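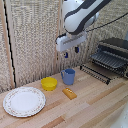 Counter, finally

Quick one before dinner, it's almost 7 and I haven't even started the rice.

So. Wood countertop. Long planks, and none of them match -- pale blond ones next to honey ones next to a light brown -- which was the whole reason I wanted it. Tatiana says it looks like a floor. Fine. It's a nice floor.

Cost: 213 for the wood from Arnbridge, plus oil. I had budgeted 70 for the oil and brushes and rags and came in under, first time ever.

Oiling notes, mostly for me next year:

Wipe on thin. Thinner than that.
Wait, wipe off, go to bed.
Do the ends too, I forgot the ends on coat one.
Open a window!! My head hurt untill noon.

Amado asked about the speckled stuff behind it. Beige, gray, off-white, kind of a carpet look. I like it a lot against the wood, crumbs don't show. Grease might, we'll see. The wood strip covers the seam and the post on the left finishes the corner. Might oil that post to match the counter. Or not. Leaning not.

Still to do -- sand one rough spot near the front, order felt pads for the bread box, decide about the toaster (Peiyu wants it out, I want it in a cabinet, we are at a standstil). Also there's a second can of oil if anybody local wants it, come by after 9 in the morning.

Ok, rice.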